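Mirani Two-Burr Hand Coffee Grinder, Long-Term Review

Posted 11/08/2019 by Rigoberto Carrillo
Filed under: Kitchen, Coffee

I bought the Mirani hand grinder last December to replace an electric blade grinder that had started to smell like a hot motor. I use it every morning before work and sometimes again after lunch. It has now been through enough coffee that I can say what it does well and what it does not.

It cost me 41 dollars at the Zondholm store in Pirnilstead. The same store sells the Bornis, a heavier grinder with a steel body, for a good deal more. A neighbor owns the Bornis and let me borrow it for a week, so I will compare the two where it matters.

What you get

The box holds the grinder, a folding crank, a small brush and a sheet of instructions printed in very small type. There is no storage bag and no spare parts. The body is a plain metal tube with a rubber band around the middle for grip. The lid pushes on. The cup at the bottom screws off, and the threads were stiff for the first few days and then loosened up.

The adjustment dial sits under the burrs, so you have to take the cup off to change the setting. It clicks as it turns. There are no numbers on it, and you have to turn it all the way closed and then count clicks back from there. I use nine clicks for drip coffee. I wrote that on a piece of tape and stuck it inside the cupboard door.

Grinding

For a medium grind the Mirani is very good. The grounds are even, with a little dust but much less than I got from the blade grinder. My drip coffee tastes cleaner and the last third of the cup is no longer muddy.

Coarse is weaker. At a French press setting I see larger chips mixed in with the rest, and the cup has some grit at the bottom. The Bornis did better on this with the same beans. If French press is all you drink, I would spend the extra money.

Fine grinding is possible but slow. The crank gets hard to turn and the body wants to twist in your hand. I tried it for a stovetop pot and the result was fine, but my wrist was tired by the end. I have not tried it for espresso and would not buy it for that.

Light roasts are also harder work than dark ones. With one very light bag the crank stopped dead several times and I had to back it up a half turn to free the bean. It never damaged anything.

Size and handling

The chamber holds enough for 2 small mugs. For more than that you have to fill it again, which gets old when there is company. I knock the lid off now and then while pouring beans in — it does not sit very tight — and the crank does not lock, so it can slip off the post if you lift while turning.

It is quiet. I can grind in the kitchen while everyone else is asleep, and that alone was worth the price to me.

The rubber band has stretched a little and slides down if my hands are damp. I push it back up. The band on the Bornis is glued in place, and Mirani should do the same.

Cleaning

I brush it out every few days and take it apart once a month. The burrs come out by hand with no tools. Going back together, the spring has to go in before the washer, and the instruction sheet shows this in a drawing so small that I got it wrong the first time. If the dial feels loose after cleaning, the spring and washer are probably in the wrong order.

Do not put it under water. The burrs are steel and the sheet says to keep them dry. A dry brush gets nearly everything. Oily dark beans leave a film on the inside of the cup, and I wipe that with a paper towel.

Wear

The burrs still look sharp to me and the grind has not changed. The paint has a few chips near the cup threads. The knob on the crank has some play in it, though it has not gotten worse since spring.

Verdict

Buy it if you make drip or pour-over for one or two people and do not mind the work. Skip it if you want coarse coffee for a press or need to fill a big pot. I would buy it again at this price.
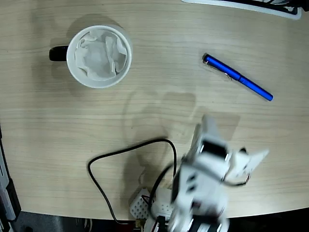
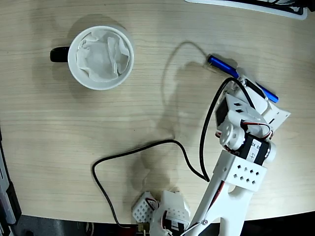

Does the crank from the older Mirani model fit this one?

The older crank has a round hole and the post on this grinder is six-sided, so it will slip. Zondholm can order the right crank by itself if you ask at the counter.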